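Acta de la reunión del grupo de trabajo Ovwood
Terapia génica y edición del genoma — seguimiento y divulgación
26 de marzo de 2018
Sala pequeña, sede de Sternholm. Empieza con retraso, por el proyector.

Asistentes: coordinación, laboratorio, bioética, comunicación. Flirstead por teléfono, se corta dos veces. Excusa asistencia la gente de estadística.

1. Acta anterior

Se aprueba sin leerla entera. Una corrección: donde ponía "línea germinal" debe poner "línea somática". No es lo mismo ni de lejos, que conste. Se cambia también en la copia que se mandó a Flirstead.

2. Estado del proyecto

Laboratorio informa. Los vectores del lote nuevo llegaron bien, el anterior se da por perdido. Siguen los ensayos en cultivo con la corrección de la mutación que se eligió en otoño. Eficiencia de edición 26 por ciento en la última tanda. Mejor que antes, por debajo de lo que se prometió en la memoria. Bioética pregunta si ese número se va a publicar así tal cual. Respuesta: sí, con los cortes fuera de diana al lado, en la misma tabla. Se discute un rato el tamaño de letra de la tabla (no se recoge).

Cortes fuera de diana: pendientes de secuenciar 60 muestras. El servicio externo va lento. Se pide presupuesto a otro, Sombatkul, que al parecer entrega antes pero cobra la urgencia aparte. Queda encargado laboratorio.

Flirstead pregunta si se puede adelantar algo para su boletín. No, hasta que esté la secuenciación. Insisten. Se repite que no.

3. Charla pública de agosto

Título provisional: "¿Podremos dejar de heredar enfermedades?". A bioética no le gusta, dice que promete demasiado. Comunicación defiende que sin una pregunta en el título no viene gente. Alternativas sobre la mesa: "Corregir un gen: qué se puede y qué no" y "Lo que heredamos". Se vota a mano alzada, sale la primera alternativa. El título viejo se puede usar como primera frase de la charla, si se contesta en seguida.

Contenidos, lo acordado:
— qué es una enfermedad de un solo gen y por qué se empieza por ahí
— diferencia entre tratar a una persona y cambiar lo que hereda su descendencia
— lo que ya está en ensayos y lo que sigue en cultivo celular (lo nuestro, en cultivo, dicho bien claro)
— precio de los tratamientos, quién los paga
Fuera: alargar la vida, "mejorar" rasgos, inmortalidad y demas. Si sale en el turno de preguntas se contesta, pero no se lleva preparado en diapositivas.

Sobre esto último hay discusión larga. Coordinación cree que es justo lo que la gente va a querer oír y que callarlo queda raro. Laboratorio contesta que de longevidad no tenemos ni un dato propio. Bioética propone una única diapositiva al final, sobre límites: rasgos que dependen de cientos de genes, efectos que tardan años en verse, desigualdad de acceso. Se acepta, una sola. La redacta bioética y la revisa laboratorio.

Duración: dos ponencias cortas y preguntas. Sala por confirmar — la grande de Sternholm está en obras y no dan fecha. Flirstead ofrece la suya, pero el último autobús sale pronto. Se mira.

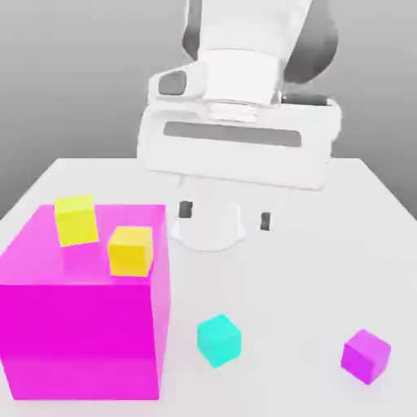

Streaming: sí si hay quien lo lleve. Subtítulos obligatorios, el año pasado hubo quejas. Comunicación pide precio. El cartel tiene que estar antes del verano, sin dobles hélices azules por favor (petición unánime).

4. Hoja informativa para familias

Borrador de 5 páginas. Demasiado. Se reduce a 2, letra grande. Se quitan "revolucionario", "tijeras moleculares" y "cura definitiva". Lo de las tijeras genera debate, porque se entiende a la primera; al final se queda una vez, entre comillas, con la explicación detras.

Falta poner:
— que participar en el registro no da acceso a ningún tratamiento
— que los datos genéticos se pueden retirar, y cómo
— un teléfono que conteste alguien

Bioética avisa de que el párrafo sobre portadores está mal. Tal como está parece que un portador sano va a enfermar. Se reescribe entero. Idea de laboratorio: poner un árbol familiar sencillo, tres generaciones, sin siglas. De acuerdo.

5. Presupuesto

Lo del congelador otra vez. La reparación sale casi como uno nuevo. Se decide pedir el nuevo con cargo a la partida de equipamiento y mover las muestras al de Flirstead mientras tanto. Flirstead dice que tiene sitio en dos baldas, no más. Hay que etiquetar antes de mover — la última vez vinieron cajas sin etiqueta y se tardó una mañana en aclararlo.

Viajes: un solo congreso este año, no dos. Se decidirá cuál cuando se sepan las fechas.

6. Ruegos y preguntas

Bioética pide que el consentimiento informado nuevo pase por ella antes de imprimir y no después. Se toma nota.

Comunicación pregunta qué contestar a los correos de pacientes que quieren entrar en un ensayo. Hoy no hay ensayo. Respuesta tipo, amable, sin dejar puertas medio abiertas, y con enlace al registro. La redactan entre comunicación y bioética esta semana.

Se pide que alguien arregle el proyector.

Tareas
Laboratorio: presupuesto Sombatkul, tabla con los cortes fuera de diana, etiquetas.
Bioética: diapositiva de límites, párrafo de portadores.
Comunicación: sala, subtítulos, cartel, respuesta tipo (con bioética).
Coordinación: pedido del congelador, hablar con obras de Sternholm.

Próxima reunión sin fecha, se manda encuesta por correo. Contestadla.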